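The Measure of a Good Bench

Yamila Lagos keeps her glassware on the second shelf, just high enough that she has to reach for it. The shelf below holds cork rings in several sizes, and the one below that is for paper: labels, notebooks, a stack of order forms from a supply house called Bianchini. Her workshop in Wevdale is the back half of a former shoe store. She mixes scents there for soap makers and candle makers, most of them in town.

The business is called Vaven. It started on a kitchen counter with a set of plastic spoons and a jam jar. Lagos says her early batches were never the same twice.

"I would write down two spoons of this and one of that, and then I'd use a different spoon the next day," she says. "People came back asking for the one they bought in April and I couldn't make it."

A graduated cylinder fixed most of that. The tall, narrow shape spreads a small volume over a long scale, so the level is easier to read than it would be in a wide beaker. Lagos reads it at eye level, at the bottom of the curve the liquid makes against the wall. She bends her knees to do it and leaves the cylinder standing on the bench.

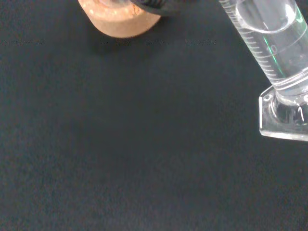
Photo: Courtesy of Vaven

The dark work surface was her second try. The first was white, and she found that clear liquids were hard to see against it under the ceiling lights. She also likes that pale drips show up on the dark one and get wiped up sooner.

Cork has been used in labs for a long time to hold round-bottomed glass, which won't stand on its own. It grips a little, it doesn't scratch, and it is kinder to a warm flask than a cold countertop. Lagos bought her first rings used from a school that was clearing out a storeroom. They do pick up smells, and a ring that has soaked up clove oil stays that way for good. She throws those out.

Her standard batch is 500 milliliters. Of that, 30 are fragrance oils, measured one at a time, with the cylinder washed in between. A smaller batch of 170 milliliters goes to customers who want to test something new before ordering more.

Washing takes up more of the day than mixing does. Everything gets hot water and unscented soap, then a rinse, then a rack by the window. Lagos starts at 2 in the afternoon and is usually done before the shop next door, Zivville Frames, closes up.

She still has the jam jar. It holds pencils now.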